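Student team enters parts-sorting arm in Drultent regional

PROSTIS — The automation club at Prostis Technical College will enter a two-finger sorting arm in the Drultent regional in February. The arm, which the team calls Sepp, picks electromechanical parts and circuit boards out of storage bins and places them in kit trays for the college's repair lab.

The Drultent rules allow each team one arm, one controller and a bench supply. A run lasts 235 seconds. Points are given for each part placed in the correct tray pocket and deducted for dropped parts, damaged leads and any contact with the bin wall above the force limit. Teams may use their own bins, but the judges choose the starting arrangement of the parts.

Sepp has a parallel gripper with flat black fingers and a small camera at the wrist. The camera is used twice in each cycle: once from above the bin to select a part, and again just before the fingers close to correct the approach. Earlier versions relied on the first view alone, and the error at the grasp point was large enough to make the gripper miss small solenoids.

Work this term has centered on two groups of parts. The first is solenoids with wires and connectors attached. The second is round circuit boards with a central hole. Both are stored in molded yellow bins, with the solenoids on the upper level and the boards below.
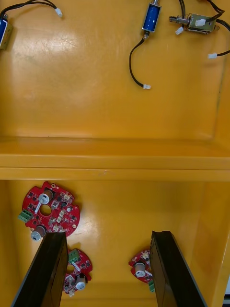

Aisyah Oei said the solenoids had taken up more bench time than the rest of the project combined. A solenoid body is easy to grip, she said, but the wires cross those of its neighbors, and a lift that starts cleanly can drag a second part along with it. The team now has the arm raise each solenoid 50 millimeters, stop, and compare the motor current with the expected load. If the reading is too high, the part is set back down and the arm tries a different one.

Oei said the boards presented the opposite problem. They seldom tangle, but tall components leave few places where a flat finger can close safely. The planner treats capacitors and terminal blocks as keep-out areas and looks for a clear section of the board edge. When it cannot find one, it skips the board and returns to it after the others have been moved.

The grasp planner runs on Plestiter, a motion package written by an earlier group of students and maintained by the club. The current version was trained on 2000 labeled grasps recorded in the lab. Failed grasps were kept in the set and tagged by cause, with wire drag and finger slip listed separately.

Two items remain open before the regional. The finger pads wear quickly on board edges, and a harder pad material is on order. Reflections from the glossy bin floor also produce false edges under the lab's overhead lights. The software group is testing a shorter exposure and a filter that ignores bright patches with no depth change.

The club meets in the repair lab at 4 p.m. Students from any program may attend, and no experience with robotics is required. Practice runs are open to visitors until the arm is packed for the regional.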